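Kitchen notebook, worktop layout, April

Start 14:10. Duygu wants the prep run settled before the Kadton shelving goes in, so no more moving things between entries. Oil for the boards is Clollosent, second tin opened. Coat 2 left overnight, wiped back in the morning, no tackiness at the edges.

Canister lids: Recep checked the seals with the rice test. One failed, put aside for a new gasket. Dry goods stay on the back wall, tall items in the corner. Njoroge asked for the cereal to go in a cupboard – not decided.

Clearance from board to back row should be over 14 cm, otherwise the knife hand knocks the jars. Bülent disagrees and works with less.

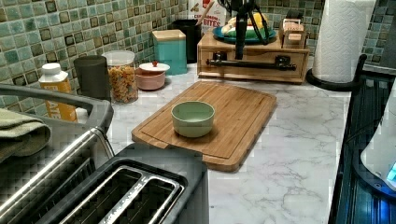 Board position is the remaining question. Square to the counter wastes the front edge; at a slight angle the near right corner comes forward and gives somewhere to push scraps off into a tub. The groove takes juice from tomatoes but will need emptying with anything larger. Small green bowl kept on the board for salt, to be filled. Try this layout for 8 days, then measure again.

To do: gasket, drawer liner, ask Orhun for the tile sealant.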